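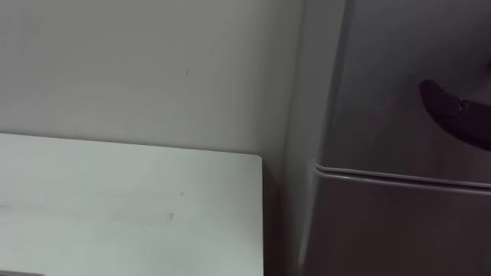
*The side table and the two-door refrigerator in the teaching kitchen, Baudry.*

# The demonstrator's hand should be on the record

Institutions that teach robots by demonstration have become careful about almost everything except the person who gives the demonstration. We record the make of the arm, the software release, the camera settings and the state of the battery. We record very little about who held the controls, how long they had been holding them, and what they had been told to do. It is the view of the Baudry teaching group that this should change, and that it should change before the next round of shared collections is agreed in February.

The case is easiest to make from household work. Between a table and a refrigerator there is a short list of ordinary jobs: open a door, take something out, put it down, put it back, close the door. A person does these without thought. The same person, asked to do them through a pair of remote controls, makes a long series of small decisions which the robot will later copy. Which side of the handle is gripped? Is the door pulled in one movement or two? Does the arm wait for the door to settle? None of this appears in the written task, and all of it appears in the result.

The Hesus collection, to which our group contributed, holds 1183 demonstrations of kitchen work. Of these, 378 were made by guiding the arm directly by hand, and the remainder by remote control. The two kinds are stored together under the same task names. A model trained on the whole will be offered both, and will have no means of telling which is which. We believe this was a mistake, and we accept our share of it, as the naming scheme was drafted at Baudry.

The difference between the two methods deserves more attention than it receives. A demonstrator who moves the arm by hand feels the resistance of a door seal and leans into it. The path that results is smooth, confident and often rather fast. The same demonstrator at the remote controls feels nothing, and relies on sight. The path has pauses in it, small corrections, and a habit of approaching objects from whichever direction leaves them in clear view. Each is a fair record of skill under different conditions. Averaged together, they may describe a way of working that neither demonstrator would choose.
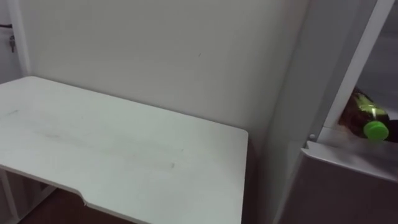
Vol. 2 · No. 60

Consider a bottle lying on its side with the cap facing outwards. To a person standing close by, the sensible grip depends on what comes next. If the bottle is to be poured from, it will be taken by the body. If it is only to be moved to the table, it may be drawn out by the neck, which is nearer. A demonstrator who has been told only to "get the bottle" will settle the matter privately, and will probably settle it differently after lunch. When the recordings are reviewed, the variation looks like noise. In our experience a good deal of it comes from instructions that were never finished.

There is a school of thought, well represented at Hama, which holds that such variation should be left alone. Its argument is that a robot in a home will meet every kind of arrangement, and that demonstrators who work freely will supply a wider range of behaviour than any instruction sheet could. We have sympathy with this position. Our own early collections were spoiled by too much discipline. Each bottle stood in the same place, each door was opened to the same angle, and the trained arm failed as soon as a cup was moved the width of a hand. Freedom in the demonstrations did more to cure that fault than any change in the software.

Where we part company with Hama is on the matter of notes. Variety is useful to those who can see where it came from. A free demonstration with a few lines attached to it can be sorted, weighed or set aside at a later date. Without those lines it can only be kept or thrown away. The cost of writing them is modest. Demonstrators at Baudry now spend 60 seconds at the close of each sitting completing a short form. It asks which method was used, which hand led, whether the task was understood in the same way throughout, and whether any attempt felt wrong even though it succeeded.

The last of these questions has been the most valuable. Reviewers who see only the recording are inclined to pass any attempt that ends with the door closed and the object where it should be. The person at the controls knows more. They know that the grip was nearly lost, or that they could not see the edge of the table and placed the object by guesswork. An attempt of this kind may still be worth keeping. It should not carry the same weight as one in which the demonstrator knew what they were doing at each step.

A second matter concerns the moments in which nothing appears to be happening. It is common practice to trim recordings so that they start when the arm first moves and stop when it comes to rest. This removes the part in which the demonstrator looks about: at the table, at the wall behind it, at the gap beside the refrigerator, at the handle. To those who pay for storage, such passages are waste. We would ask them to reconsider. A robot that is to work from its own head camera must learn where to look before it learns how to reach, and a view with no arm in it is part of that lesson. Fevo, whose trimming tool is used by most of the groups in the Hesus programme, removes these passages by default. The setting can be changed, and we recommend that it should be.

We do not propose a standard. Standards in this field have tended to arrive early and to be widely ignored. We propose something smaller: that each group contributing to a shared collection should state the method of teaching for every demonstration, attach the demonstrator's own remarks where these exist, and keep an untrimmed copy for as long as it is able. Demonstrators should be identified by a code which they have agreed to, and should be free to withdraw it. They should also be paid for the time spent writing notes, on the same terms as the time spent at the controls.

It has been put to us that demonstrators will not write honestly about their own poor work. That has been true wherever the notes were also used to judge performance. At Baudry the forms are kept apart from staff review, and supervisors have no access to them. The remarks became longer and more frank within a few weeks of that rule being made, and the rule remains in force.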